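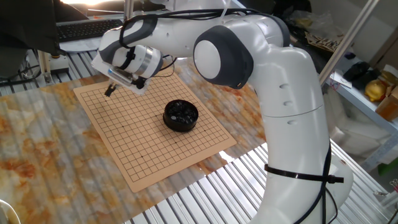

Teaching a Robot Arm to Handle Go Bowls and Point at the Grid

Shared 186 times | 4 comments

If you've got access to an arm at your local makerspace and you like Go even a little bit, do this project! It's about the most fun I've had in the shared workshop all year, and you can get the first half going in a single Wednesday evening.

The goal is simple. The arm should be able to find any intersection on the board, and it should be able to pick up a bowl of stones and move it without tipping it. Placing single stones comes later, once both of those are boringly reliable.

Step 1: Lay out the board

Use a flat printed board. A thick wooden one looks lovely, but it raises your playing surface and gives the gripper something hard to crash into (ask me how I know). It doesn't have to sit square to the arm, so turn it whichever way gives you the best reach, then tape the corners down. Once it's taped, leave it alone! Thilini Sivakumar nudged ours with her elbow on our first night and we redid the whole calibration.

Step 2: Sort out your cables

Strap the cables to the arm and leave a generous loop at the wrist. Swing every joint through the full range you plan to use, by hand or at crawling speed, and watch for anything pulling tight. Trim nothing until you've done this.

Step 3: Calibrate on the star points

Jog the fingertip down until it hovers just over one of the corner star points, and save the position. Do the same for the other three. With those 4 points saved you can work out every other intersection by simple interpolation. We called our script Jovine, and it's barely a page long.

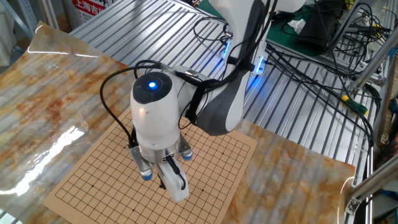
Save a height for each point as well as the sideways position. Tables are never as flat as you'd like, and ours was out by 2 mm from one side of the board to the other, which is plenty to jam a finger into the paper. When you're done, send the arm to a few random intersections and check each one by eye. If the error grows toward one corner, redo that corner first.

Step 4: Grip the bowl

Start with the bowl empty. Close the gripper slowly until it just holds, lift a finger's width, wait, and set it down again. Add a small handful of stones and repeat, and keep going until you're up to a proper playing amount. Cut your acceleration right down too – it's the starts and stops that slosh stones over the rim, much more than the top speed. Keep a hand near the stop button the whole time.
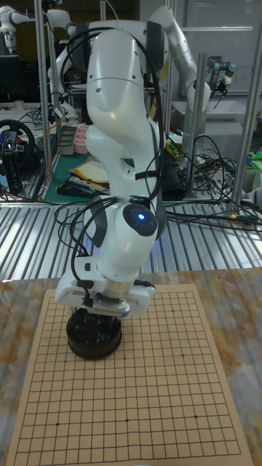 Do I need a camera for this?

For these four steps, a camera is optional, as everything runs from the saved positions. You'll want one when the arm has to see where your opponent has played.

Step 5: Run it over and over

Write a loop that picks the bowl up, moves it, puts it back and visits one random intersection. Let it go while you're there to watch. Venkatesh Kotian kept a tally of ours on the whiteboard and we got to 1052 cycles before we felt ready to try single stones. You can stop a lot sooner, but I loved watching it!

Next month I'll write up the stone picking, including the suction cup Yamuna Sastry has been testing. Post your own builds in the comments, especially if you've tried a different gripper.

We use cookies to remember your preferences. Accept | Manage settings

Get new tutorials by email. Enter your address to subscribe.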